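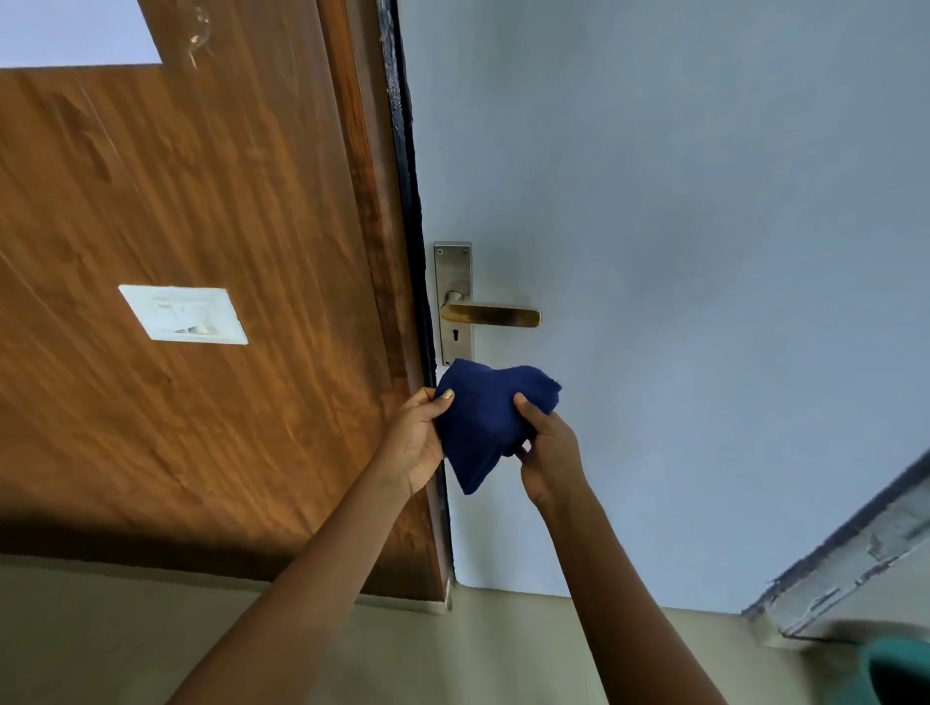
Terkandale Evening Courses
Housekeeping for Guesthouses and Rented Rooms
Handout 4: Doors, handles and door frames
February 6, 2020

Please read before the practical part. Bring two cloths of your own, one light and one dark, and an old toothbrush.

1. Why we give a full lesson to doors

In many cleaning plans the door is only one line, "wipe doors," and it stands at the end of the list, when the person is already tired. But the door is the first thing the guest touches. It is also a surface with many different parts close together: wood or painted panel, metal, sometimes glass, sometimes a plate or a notice, and the rubber or foam of the seal. Each part wants a different treatment, and the mistakes usually happen on the borders between them.

In this lesson we speak about inside doors and apartment doors with a wood or wood-look surface. Doors to the garden and metal fire doors come in Handout 6.

2. The cloth

A soft cloth with a short, slightly fuzzy surface is the best for almost all the work. Microfiber is good. An old cotton towel is also good, if it was washed many times and doesn't leave threads. Do not use the green side of a kitchen sponge, also not on the metal.

Some remarks on the cloth:

Color. A dark cloth, for example navy blue, hides the dirt that it has taken. This is pleasant for the eye and bad for the work. With a dark cloth you must turn to a clean side by habit and not by looking. A new dark cloth can also give color on a white door, so wash it alone two times before the first use.

Folding. For the flat panel, fold the cloth in half and again in half. You have then a pad of the size of your hand, with several clean faces. For the handle, do the opposite: open the cloth, let it bunch together in the hands and work with the soft mass. A folded pad touches only the top of a round handle. A bunched cloth goes also behind it.

How wet. The cloth should be damp, and no drop should come when you press it. Water that runs down a wooden door goes into the lower edge, and there the finish begins to lift. We saw this on the practice door in August, and the repair did cost more than one year of cleaning products.

Washing. Warm wash, no fabric softener. Softener makes a film on the fibers, and the cloth then pushes the dust and doesn't hold it.

3. The solution

For the daily work: lukewarm water with a small amount of neutral soap. In the course room we use Baveo, the concentrate in the gray bottle. Mix 7 ml with one liter of water. More soap doesn't clean better, it leaves stripes which you see when the light comes from the side.

For greasy places near a kitchen: the same solution, let the damp cloth lie on the place for half a minute, then wipe. Repeat if necessary. Don't scratch with the nail.

For disinfection of the handle, when the house asks for it: alcohol solution of 70 percent, on the cloth and never sprayed directly. Alcohol can make lacquer dull. Keep it on the metal and wipe the wood next to it at once if you touched it.

Not to be used on wood finish: vinegar, chlorine products, glass cleaner, powder.

4. Order of work

The general rule of the course stays the same, dry before wet and high before low.

a) Close the door. A door which moves is difficult to clean, and a closed door shows you the surface as the guest sees it from the inside. The edges we do later with the door open.

b) Dry dusting. Begin with the top of the frame, then any molding, then the upper border of glass parts. Use a dry cloth and not the damp one, otherwise the dust becomes gray paste in the corners.

c) Glass or light inset, if there is one. Clean it before the wood. Put the solution on the cloth and stay some millimeters away from the border. Finish the border with a corner of the cloth over one finger.

d) The panel. Wipe in the direction of the grain. If the pattern runs up and down, your hand goes up and down. Circles are for stains only. Overlap each stroke with the last one.

e) Plates, small signs and notices. Many doors have a room number, a small plate or a label. Go around it first, then lightly over it. If it is paper or has a paper insert, use only the dry cloth. Look at the raised border of a plate, because soap dries there and makes a white line.

f) The handle. See section 5.

g) Open the door and clean the narrow side edge, the lock plate and the seal.

h) Dry everything with a second cloth.

5. The handle

Take the bunched cloth in both hands, thumbs on top and fingers under it. Hold it first under the handle, then bring it up so that the handle lies inside the cloth. Now turn and pull toward the free end. Do it three times and each time with a different part of the cloth. After that, clean the neck of the handle, where it meets the door, and the plate or rosette behind.

Around the keyhole use the toothbrush, nearly dry. No liquid should go into the lock.

The place on the wood just over and just under the handle is the most touched area of the whole door, also when it looks clean. Touch it with the back of the hand: if it feels a little sticky, it needs the solution again. Students often clean the metal until it shines and leave this place as it was.

If a handle is loose, don't tighten it with force. Write it in the room book. In the Hanarov house the loose handles are reported on the yellow sheet.

6. The edge and the seal

On the narrow side of the door the finish is often thinner than on the front, and sometimes the raw material comes through. Use here the cloth almost dry.

The seal is the soft strip which closes the space between door and frame. It is often black and gets rough with age. Wipe it along its length and never across, because across you pull it out of the groove. Old foam seals can leave black crumbs. When this happens, stop wiping, take up the crumbs with the vacuum and report the seal for change. Do not use alcohol or oil on it. A rubber seal in good condition may get a very thin film of Kuo care stick two times a year.

7. Common mistakes

Spraying on the door. The liquid runs behind plates and into joints.

Using the bathroom cloth for the handle. Each room group has its own color in our system and the dark blue cloths are only for doors and furniture.

Forgetting the upper part. Small persons should take the step and not stretch the arm. From a low position it is also hard to see marks on the top part, so look one time from the step.

Leaving tape and old hooks. Transparent plastic hooks are easy to overlook on wood. If the hook belongs to the room, clean around it. If it was left by a guest, warm the adhesive with a hair dryer on low and pull slowly downward.

8. Exercise for the practical part

Work in pairs, one door for each pair. The first person cleans the inside, the second watches and notes the order of the steps without speaking. Then you change and do the outside. A normal inside door should take 7 minutes at the end of the course. Today there is no time limit.

Afterward hold the lamp flat beside the panel and look for stripes. Write down where you find them and in which direction they go.

Wash your cloths at home before the next lesson. The shelf for wet cloths in the course room is full.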